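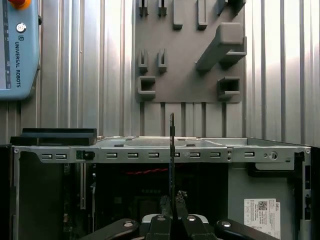
# The Second Bench

The operator on the late shift had recorded 39 good runs by the time the rain started on the metal wall. The target for the night was 81.

A run went the same way each time. She moved the arm over the open Dell, closed the fingers on a part, lifted it, and set it down where the list said. Then she pressed a key for good or a key for bad and put everything back.

The bad ones counted too. Odero wanted them kept. Her old supervisor at Lambrakis had thrown out anything crooked, and the model they trained there froze the first time a card came up at an angle.

At run 40 the part slipped. She caught it with the fingers before it reached the board, turned it a little, and carried on. It took 19 seconds longer than it should have. She held her hand over the keys and didn't know which one to press.

She typed a message to the day operator. "Dropped it, caught it, finished. Good or bad?"

The answer came while she was resetting the case. "Did you mean to catch it?"

"I didn't think about it."

"Then good. Put a note."

She wrote "recovered" in the note field and went on. By run 60 she had stopped looking at the list. Her shoulders hurt. She noticed that she always came in from the left, and for the next few runs she made herself come in from the right.

The new model went onto the arm in November. She stood at the bench with her hands in her jacket pockets and watched it reach into a case she had never opened. It came in from the left. The card tipped, and the fingers closed on it again and turned it a little.

"Where did it get that?" the day operator asked.

"Run 40," she said, and went to get the next case.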